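Thread: Two-arm folding cell, does this budget make any sense?
Board: Small Shop Automation > Buying and Planning
Started 18/09/2022

lintbrush_dan
We do towels and table linens for a handful of restaurants and my partner has talked himself into a two-arm folding cell from Andimano. The quote covers arms, grippers, the enclosure and "onboarding," whatever that is. Spares are a separate sheet with no prices on it. I got this from the demo and I'd like people who have bought this kind of thing to tell me what I'm missing before March, when the lease on our current table folder is up.

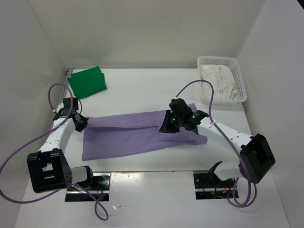 Purple cloth on the table, right gripper holding a folded-over flap.

My problem is that I can't get a straight number for pieces per hour. I asked twice. Our woman on the towel table does a bundle while she's talking to me.

presser_foot
You won't get that number. I asked Fakasell the same thing for their single-arm unit and got a brochure with a family in it.

Look at your own picture. A cloth, flat on a clean white table, plain walls. What comes out of your dryer? Mine comes out as a ball. Ask them to run YOUR linen, dumped out of YOUR cart, and stand there while they do it.

hemline_ops
Mild disagreement. A cloth on a bare table is a fair place to start, everybody's demo begins there. I'd worry more about those cables. Both arms have a purple line looping way out into open space. On our cell (different maker) the cable runs were the first thing we replaced, and it was nearly 2000 by the time the tech had been out. Put a line in the budget for it. If they say it's a wear item, ask for the price of the wear item.

lintbrush_dan
No price. "Depends on configuration." It's the configuration they quoted me!

Ľudovít Oravec
I plan equipment for a hotel laundry and have been through this with three vendors, Andimano included. A few things I would write down before you answer them.

The enclosure. Measure your doorway. Ours came assembled and we paid a rigger to take it in through the loading side.

The electronics. In your picture there are openings in the front panel under each arm with the wiring right there. Ask if your unit ships with covers. In a room full of lint I would not sign without them, and I would want it in the contract, not in an email.

The fabric. Ask which fabrics are included in the price. Ratanaporn charged us per fabric type after the first 2, and a bath mat counted as a fabric type.

presser_foot
"A bath mat counted as a fabric type" is the whole industry in one line.

lintbrush_dan
OK, went through what they sent me again. Same setup, with a green one being handled.

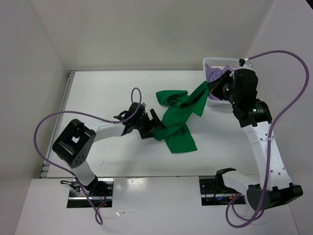

Both grippers on the green cloth, one corner pulled up. Lavender-purple fabric in the basket behind.

Partner says this shows it can deal with a crumpled piece. I say it shows two grippers holding a crumpled piece.

hemline_ops
You're right, he's reading a lot into a still. Could be about to come out beautifully, could be about to get dropped. Get the uncut video, start to finish, with a clock in it.

I'd also note the stuff in the basket is crumpled. If that's meant as output then somebody still folds it. If it's input, fine, but ask.

spindle303
Going to be the odd one out. We bought a Drinadura cell last year and I don't regret it. Slow, yes. It runs after we lock up, so I don't care if it's slow. Everybody in this thread is comparing it with a person at full speed at ten in the morning.

presser_foot
How many times have you come in and found it stopped?

spindle303
More than I'd like. Fewer than last winter.

presser_foot
So budget a person for that too.

Ľudovít Oravec
Spindle's point is good if the building allows it. Ours does not, insurance wants someone on site when it runs, so the night shift argument was worth zero to us. Dan, call your insurer before you call Andimano again.

lintbrush_dan
Insurer, doorway, covers, cable price, fabric list, uncut video. I'm also going to ask for a 30 day trial with our own napkins and see how fast the phone goes quiet.

hemline_ops
Get the return freight in writing. We ate ours.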